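# Reusing packing tissue: worth saving or not?

**gyozo_s**

I sell small ceramics and glass from home, mostly cups and little dishes. Customers sometimes return things, and I also get a lot of stock in from Trilodis that comes wrapped in white tissue. At the moment I pull it all out, drop it in a plastic tub and tell myself I'll flatten it later. The tub fills up, I push it down with my hand, and a week later I buy new tissue anyway.

Last order was 224 sheets and I still ran out in September. Does anyone here reuse their tissue, and how do you keep it usable?

**stundham_attic**

I reuse all of it, but only as filler. Once tissue has been balled up it's no good for wrapping something you want to look nice. It's fine for stuffing inside a cup or filling the corners of a box.

So my answer is stop flattening. Leave it crumpled, keep it in an open tub, and take a handful when you need one. New sheets stay flat on the shelf and only get used for the outer wrap.

**Aranka B.**

I disagree with that. Crumpled tissue takes up ten times the room and it loses its spring after a couple of trips. Then you need twice as much of it to do the same job.

I flatten mine the same day. Lay a sheet on a table, smooth it from the middle out with your palm, put the next one on top. When I have a stack I put a heavy book on it overnight. 15 minutes covers a big delivery. It won't look new, but it wraps fine for a second use.

**stundham_attic**

15 minutes is more than the tissue is worth. What does a pack of 100 cost you?

**Aranka B.**

Not much, but I live 2 hours from the nearest place that sells it and shipping costs more than the paper. Depends where you are.

**mesfinb**

Somewhere in between for me. I sort when I unpack:

- sheets that are still whole go in one tub
- torn bits and anything with tape on it go in another
- anything that smells of perfume or smoke goes straight to recycling

Whole sheets get flattened if I have time. The torn ones are filler. Pull sheets apart one at a time from the top edge. If you grab a fistful and yank, the thin ones underneath rip, and then it's all filler.

**gyozo_s**

The smell thing hadn't crossed my mind. I've had one or two returns that smelled like a candle shop.

What size tub do you use? Mine is shallow and it overflows.

**mesfinb**

Shallow is good. In a deep bin you never see what's at the bottom and the bottom layer gets crushed. I have two shallow ones from Sitarden, and when one is full I deal with it. That's my limit.

**iolo_craddock**

Watch the floor if you work down there. I used to unpack kneeling in the hallway and the tissue picked up every bit of grit. Grit inside a wrapped glass will scratch it. I shake each sheet out now before it goes anywhere near anything shiny.

Also check every ball of tissue before you throw it or store it. I lost a lid off a sugar bowl that way and had to refund the customer.

**Aranka B.**

Seconded on checking. I squeeze every ball gently. Small lids and earrings hide in there.

**stundham_attic**

Fine, I'll give you the checking. Still not flattening anything.

**gyozo_s**

OK, going to try the two tubs and flatten only the whole sheets. I'll skip the book. If the Trilodis stuff keeps coming wrapped the way it does, I might not need to order again until after the holidays.

**iolo_craddock**

Negri boxes come with the thicker paper, by the way. Keep that separate too, it's much better as a bottom layer than tissue.

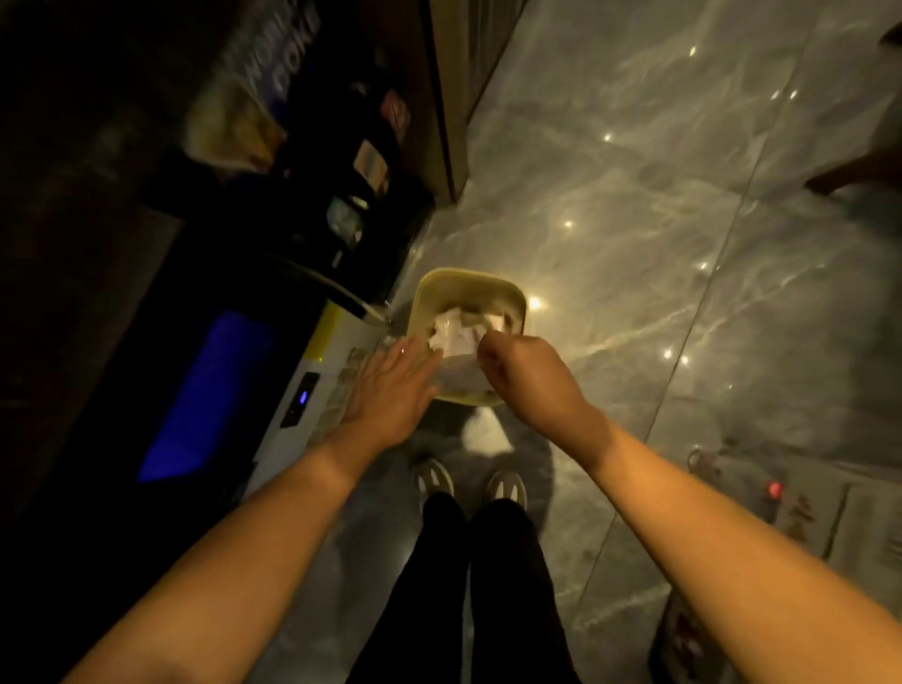

**mate_h**

Can tissue that got damp be dried and used again?

**mesfinb**

Spread it out in single sheets until it's completely dry, then use it as filler only. If it has any spots or a musty smell, throw it out.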